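Subject: Re: [chores-l] Can it clear a table yet?

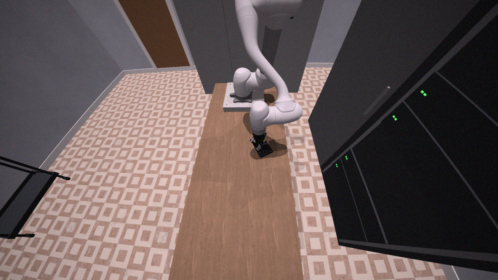
Simulated arm over the small black square, gripper pointing down.

Someone on the list wrote:

> Skunside is telling our shop we'll have an arm wiping benches
> and putting away parts by January. Has anyone seen one of these
> do a real chore, start to finish, without a grad student hovering?

Short answer: not in my kitchen. We ran the Plukudix pick task in simulation, 100 tries at one black square on a long wooden table, and got 59 clean lifts. I have a toddler with better numbers, and she's working against me.

Mind you, the simulated table has no crumbs, no mail and no half-finished mug of tea. When we moved to the real bench at Brisedum and added a damp dishcloth, the arm spent 17 minutes on it and then stopped for what I can only call a think.

If your shop's parts are all one shape and always land in the same spot, ask Skunside for a trial and keep your hand near the stop button. For anything floppy, I'd hang on to the broom and whoever's holding it.

Happy to send the task settings off-list. The Kapoor gripper file needs its own licence, so ask them for that one.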